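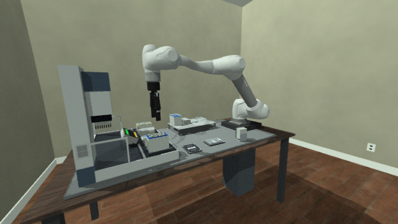

Notebook 13, p. 35

February, shop bench, started 8:40 a.m.

Glue again. Latrice Szabo wants the repair on the Mazandarani chairs settled before the next batch comes in, so I am back to breaking small pieces of beech on purpose and writing down how they broke. My mother asks what I do for a living and I tell her woodworking.

Hide glue, Vokel granules, soaked overnight in cold water. Somebody moved the jar next to the heater, so "cold" is a courtesy. It smelled the way it always smells. Cooked it in the small pot, held under a simmer, skimmed once. Ran off the paddle in a thin string without beading, a little looser than last time. Did not add granules. I added granules last time and we all remember the footstool.

Joints: round tenon in a drilled mortise, same as the stretchers on the chairs. Half the set with clean new wood, half with old glue left in the mortise, scraped but not washed. The scraped ones are the honest test, because that is what a customer brings in after her brother-in-law has had a go.

Clamped 25 minutes, then left alone. Purkeo liquid glue on the second set, straight from the bottle, same clamps. The Purkeo label says to "work briskly," and I did, for me.

1:15 p.m. Pulled the practice pair early, out of impatience. Hot glue held better than it had any right to at that age. Purkeo still gummy in the mortise, came out with a noise like a boot leaving mud. Unfair comparison, noting it anyway.

Load cell on the pull rig reads 2,977 with nothing on it. Tapped it. Still 2,977. Unplugged it, had coffee, plugged it back in: zero. Writing this down so that the next person goes directly to coffee.

Washed out one old mortise with warm water and a stiff brush. The old glue softened in over 25 minutes, longer than the Bamuvel handout promises, but the handout was written by people selling the brush. Wood fuzzed up a bit at the rim. Let it dry before gluing, Latrice, I mean it.

To do: pull the full set tomorrow after lunch. Cut more beech. Label the pot, which has been mistaken for soup once already. Find out who has the good calipers and be polite about it.

Leftover glue is in the fridge, second shelf, lid taped.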